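Okay, slide six, the upkeep part. I've got nine minutes left on the clock so I'll talk fast (pause for water first, I always forget).

So the two hand grippers. Same linkages, same blue pads, and I look after both of them now, which mostly means pads and pivots. Pads get wiped before every session with a damp cloth, then a dry one. Do the ridges with a soft toothbrush! Grease from a kitchen table gets in there and then a spoon handle just slides away from you and you blame the operator.

Pivots: open and close the jaws slowly, 24 times, and listen. If one side lags, loosen that pin a quarter turn and try again. Bence Dobos taught me to do this with my eyes shut and I still do, it looks silly but it works.

Then the table check, with cutlery and chopsticks, on a patterned cloth at the Pulville house.
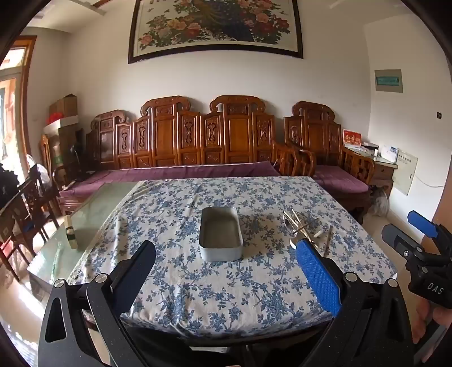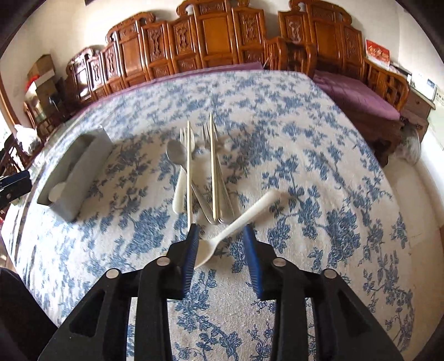 Blue pads, silver pivots, and thin stuff to pick up. I like thin stuff for this because a worn pad will still hold a mug all day long, but give it a chopstick and you'll know in a minute.

Nayara Sampaio wrote to me after the February run-through that I swap pads far too early. Hers went 37 sessions on one pair, she said, and the trick was to trade left and right halfway so they wear evenly.

I tried that, and okay, she has a point. I'm at nearly double what I used to get. I still change both at once though, never one alone, so the pair closes square. (Ask the room who swaps just one. Wait for hands.)

Screws next. Check the small ones by the finger base with the short driver, snug and no more. I stripped 2 at Hiltandale by being keen, and Vesela Begović had to drill them out on a Friday night. Spares are in the Rarnance tin, lid taped shut.

Next slide, cables.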